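5월, 목요일

오전에 석재 가공장에 들러 3번 블록 상태를 확인했다. 엔나크(Enach) 채석장에서 온 석회암으로, 층리 방향이 도면 가정과 18도 어긋나 있다. 조각의 세로축을 층리에 직각으로 세울 계획이었으므로 그대로 깎으면 상부 돌출부에 전단이 걸린다. 블록을 돌려 앉히면 해결되지만 그 경우 유효 높이가 줄어든다. 가공장에서는 판단을 내 쪽에 맡겼다. 습식 톱의 물 공급 압력도 낮아 절단은 오후로 밀렸다.

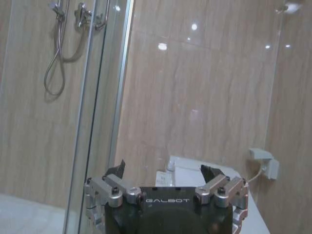

돌출부 두께를 다시 계산했다. 기존 안은 목 부분이 지나치게 얇고, 하중이 한쪽 모서리로 몰린다. 좌우 대칭으로 받침 팔을 두는 안을 스케치해 보았다. 양쪽 팔을 거울상으로 두고 위쪽 모서리마다 보강을 둘씩 나란히 놓는 배치로 비례를 잡았다. 다만 돌에서는 관절부를 그만큼 가늘게 뺄 수 없다. 팔의 단면은 사각으로 유지하고 안쪽 모서리에만 반경을 주기로 했다. 스테인리스 핀은 에폭시로 고정하되 구멍 바닥에 공기 배출로를 남긴다. 지난 작업에서 이 배출로를 생략했다가 접착층에 기포가 남았다.

오후에는 스콜로(Skollow) 전시장의 바닥 하중 자료를 검토했다. 작품 중량은 받침 포함 3321kg이다. 바닥 슬래브의 허용치 안에 들지만 반입 동선 중간의 배수 트렌치 덮개가 문제다. 덮개 위에 강판을 깔고 롤러를 통과시키는 안과, 동쪽 문으로 우회하는 안을 같이 보냈다. 우회하면 문턱을 한 번 넘어야 한다. 표면 마감도 정하지 못했다. 전면 연마는 화석 단면이 잘 드러나지만 조명 반사가 심하고, 부시해머 마감은 명도가 올라가서 검푸른 색이 죽는다.
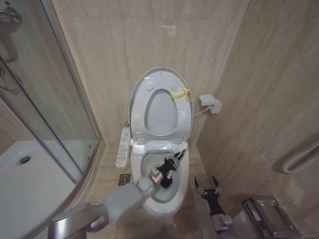
아스게이르스도티르(Ásgeirsdóttir) 쪽 회신은 연마를 전면에 하지 말고 곡면의 능선까지만 올리라는 것이었다. 능선 아래는 호닝에서 멈추고 경계를 칼같이 자르지 말라고 했다. 시편을 먼저 만들어 현장 조명 아래에서 보자는 말도 있었다. 타당한 의견이다. 시편 세 장을 같은 블록의 자투리에서 떼기로 했다. 연마 단계는 400방, 800방으로 나누고 마지막 한 장은 기계 자국을 남긴다. 발수제는 시편 단계에서는 바르지 않는다. 발수제가 색을 진하게 만들어 마감 차이를 가린다.

저녁에 녹덴(Nokden)에서 앵커 견적이 왔다. 인장 시험 성적서가 빠져 있어 다시 요청했다. 앵커 간격은 700mm로 적혀 있는데 우리 도면의 받침 폭과 맞지 않는다. 받침을 키우면 바닥선이 무거워지고, 간격을 줄이면 모서리 여유가 부족하다. 받침 하부에 홈을 파서 강재 프레임을 숨기는 방법도 있으나 가공비가 오른다.
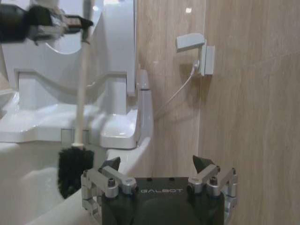

프레임을 숨기는 쪽으로 일단 단면도를 그렸다. 홈 깊이는 프레임 높이에 모르타르 두께를 더한 값으로 잡고, 물이 고이지 않도록 뒤쪽으로 경사를 두었다. 수평 조절은 나사식 잭 네 개로 한다. 돌과 강재가 직접 닿는 면에는 네오프렌 패드를 넣는다. 패드 경도는 미정.

블록 방향은 돌려 앉히는 것으로 정했다. 줄어드는 높이는 받침에서 보충하고, 모형도 같은 비율로 다시 깎는다. 톱 날 교체 여부는 내일 아침 가공장에 전화로 확인할 것.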